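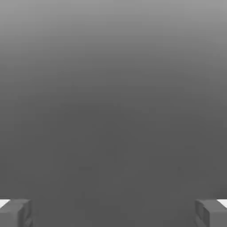 Spent most of Monday on one failure in our pick policy, so I'm writing it up as a thread. The short version is that the model was fine and the reset code was handing it wrist views with nothing in them. Longer version follows.

Setup first. Simulated arm, parallel-jaw gripper, one wrist camera, one fixed camera off to the side. The policy takes both images plus joint positions and outputs a short chunk of end effector moves. We call the stack Nokden internally. The simulator wrapper is called Gumodberg and it's older than everything else we run.

The symptom: success rate on the block pick task was okay on most seeds and zero on a certain group of seeds. It wasn't low on those. It was zero. The arm would sit there and make tiny corrections until the timeout.

First guess was the policy had overfit to a few start poses. I retrained with a wider spread of starts. Same group of seeds, same zero. That took the morning.

Second guess was the action decoder. We quantize the deltas, and very small ones can round to nothing. I turned off the rounding. The arm now drifted slowly to the left and still timed out.

Around lunch I did what I should have done at 9 and dumped the wrist camera for the bad seeds. Gray from corner to corner, lighter at the top, darker in the middle, two fingertips at the bottom. No block, no table edge, nothing to servo to.

Checked whether the renderer was broken. It wasn't. The fingers have shading on them and the gray has a smooth gradient across it. A dead render in Gumodberg comes back as one flat value, and I have a test for that. The test passed these images, which is correct but not helpful.

So the renderer was doing its job and the camera was in a bad place. Next question was how it got there.

The reset routine samples a start pose for the gripper, then checks it for collisions, then steps the physics until things settle. The collision check uses the simplified hull of the hand. The hull check was passing. The pose was legal. It was also so close to a big flat surface that the camera had nothing else to look at.

There's a clearance setting for this. It was in the config and it had a reasonable value. The reset code read it under an old key name, didn't find it, and used the default. The default is zero.

The key got renamed in January when we merged the Buenaventura config format into ours. I did the rename. I grepped for the old name in the Python and missed that reset builds the key from two strings.

I wrote a small script to go through the stored rollouts and flag any episode whose first wrist image had almost no local contrast outside the finger mask. We had 1,915 episodes in the set. It flagged 722.

That is a lot more than I expected. My mental picture was a handful of unlucky seeds. Going by the timeouts alone I would have guessed well under that, because in many of the flagged episodes the side camera was enough for the policy to back out and recover.

Which also explains why the overall number looked okay for so long. The fixed camera was covering for the wrist camera whenever the block was on the near side. When the block was on the far side, the arm blocked the fixed camera's view of it and the policy had no useful input at all.

A note on the contrast check, as two people have already asked me about it in DMs. Mask out the fingers (they're in the same place in every wrist image at a given opening width), blur a little, take gradient magnitude, look at a high percentile. Don't use the mean. A smooth gradient over a big surface has a higher mean than you would think.

I also tried entropy of the pixel histogram. It works badly. A wide gray ramp has a pretty healthy histogram. An image of a small block on a plain table can score lower than an image of no block at all.

If you have depth from the simulator, use that and skip the image statistics. If the median wrist depth is under your clearance, reject the pose. We don't render depth by default for speed, so I added it at reset only. It costs one extra render per episode.

Fixes, in the order I made them:

Config loader now errors on a missing key. No silent defaults for anything with a distance in it.

Reset rejects a pose if the wrist depth is too small, and logs the rejection with the seed.

Reset also checks that the target is visible to at least one camera, using the segmentation buffer. I left this one behind a flag, because there are tasks where we want the arm to start without seeing the target and go look for it.

About that last point. I don't want to filter out every uninformative view. A real wrist camera ends up too close to things all the time. The policy should know to back off. But that should be a case we choose to include, at a rate we set, with some demonstrations of backing off. Before this week it was in the data by accident and had no good demonstrations at all.

So I kept some. The new training set has 950 regular episodes and a separate, smaller group that starts too close on purpose, with a scripted retreat along the tool axis before the policy's normal approach. The retreat planner is a few lines. Move back until the depth clears, then hand over.

Results so far: retrained on 2 seeds only, so read this loosely. The zero group is gone. The arm backs up, finds the block and goes down for it. It sometimes backs up farther than it needs to, which I think comes from the scripted retreat using a fixed minimum distance.

It has also started backing off in a few cases where it had a perfectly good view and should have just closed the gripper. I haven't looked into that yet. My guess is a near-field view right before the grasp looks too much like the bad start. Adding the finger opening to the inputs may help separate them.

The contact sheet script is now part of the eval job. Every run at Plirnbridge writes out the first wrist image for every seed in a grid. It takes a few seconds to scroll. A block of solid gray tiles is easy to spot at thumbnail size.

Next up is rerunning the drawer task with the same check. It shares the reset code, so I expect to find the same thing there. Will add to this thread when the numbers are in.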